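4.3 Does the wrist view explain the gain?

The usual claim for wrist cameras is that they fix the last few inches of a reach, where a fixed camera loses the object behind the gripper. The Clostavon baseline was trained with both views, and its strong results are often put down to the second one. We wanted to test that claim on a task simple enough that other explanations could be ruled out: a mug on a white tabletop with something standing in it. 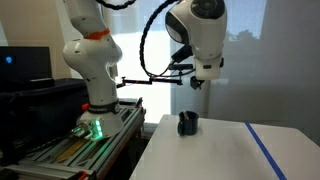
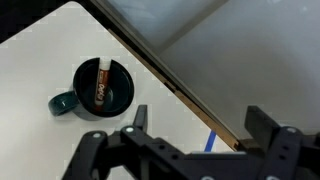
Figure 4. External view (first) and wrist view (second) of the mug task.

We collected 541 demonstrations and trained three policies on them: external view only, wrist view only, and both. Architecture, training steps and action space were held fixed. Each policy was then run for 40 trials, with the mug position drawn from the same list of start poses. A trial counted as a success if the marker was lifted clear of the mug and the mug stayed upright.

Taken at face value, the results support the usual story. The two-view policy succeeded far more often than the external-only policy, and the wrist-only policy fell between them. We do not think these numbers should be taken at face value, for two reasons.

First, the demonstrations were recorded by operators who could see the wrist feed while they worked. Their corrections near the mug respond to things the external camera does not show well, so the external-only policy is asked to copy motions whose cause is missing from its input. That is a handicap created by the way the data were gathered, and it says little about what an external camera could support. De Haan, the most cited benchmark for this comparison, has the same problem and does not discuss it.

Second, the wrist policy may be reading the table and not the object. Blue tape on a plain surface is a good landmark. When we covered the tape and repeated the trials with the wrist-only policy, a clear share of the earlier successes went away, although the mug and marker were unchanged. We had expected a small drop at most. The two-view policy also got worse, but by less.

We tried to correct for the first problem by recording a further 81 demonstrations with the wrist feed hidden from the operator. Fine-tuning the external-only policy on these closed part of the gap. How much of it depends on the start pose, and with 15 poses in the list we are not willing to give a single figure. The same caution should apply to the Brustmont results, which rest on fewer poses than ours.

None of this shows that wrist cameras are useless. It does suggest that the size of the reported benefit is partly a product of recording habits and table markings, and that comparisons which leave both in place cannot separate them. Section 4.4 repeats the tape test with the Stetovport policy, using the released weights without changes.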